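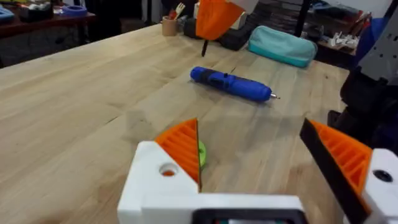 Figure 4. Lime-green object on a light wood tabletop, with orange ribbed fingertips in front.

4. Setting up price alerts in Zetness

Zetness watches product pages and emails you when a price falls. It can't tell you whether the item was ever worth the higher price. Most "was" prices are whatever the store felt like typing, so set up the price history before you turn on any alerts.

Before you start

You need a Zetness account with a confirmed email address, and the full link to each product page. Links copied from a deal blog or a social media post usually carry a referral tag. Zetness strips the common ones and misses a few. Open the product page yourself and copy the link from there.

4.1 Add an item

1. Sign in and choose Watchlist, then Add item.
2. Paste the link and press Check.
3. Compare the title Zetness found with the one on the store's page. Size and color matter. A $9 price is often for the smallest size in the color left over from last year.
4. Type in the shipping cost. Zetness will try to fill this in for you. Don't trust it for stores that show shipping only at checkout.
5. Press Save.

Note: The free plan holds 21 items. When you reach the limit, the Add item button turns gray and no message appears.

4.2 Set your own "was" price

1. Open the item and choose History.
2. Set the range to 46 days. The default is one week, and a week is short enough for a store to raise a price on Monday's banner and call the old price a sale on the next one.
3. Find the price the item stayed at longest. Enter it under My base price.
4. Turn off Use store's list price.

Once step 4 is done, the "percent off" in your emails is worked out from your number. Expect it to shrink. A Sanitus travel bottle set in our test list went from "62% off" to 4% off, and the store page still had a countdown clock on it.

Caution: Countdown clocks are ignored by Zetness and you should ignore them too. Reload the page in a private window. If the clock starts over, you have your answer.

4.3 Choose when to be alerted

1. Go to Alerts and pick Price falls below.
2. Enter the total you would pay, shipping included.
3. Leave Hot picks unchecked. These are paid placements. The settings page says so in small type under the second link.
4. Choose Once a day. Instant alerts are offered, but stores refresh slowly and the price in the email may be hours old.

4.4 Expired deals and the Goner label

An item marked Goner has had no valid price for 18 hours. That can mean it sold out, or that the store moved the page. Duda moves its pages every September, and whole watchlists turn Goner overnight. Search the store by product name before you delete anything.

Coupon codes are a separate matter. The Try codes button runs through a shared list that anyone can add to, and most of it is stale. Give it one try. If no code works, close the box and decline the offer to sign up for "members only" codes.

Section revised 03/01/2021 by Bogumił Czerwiński. Screens in the phone app may use different button names.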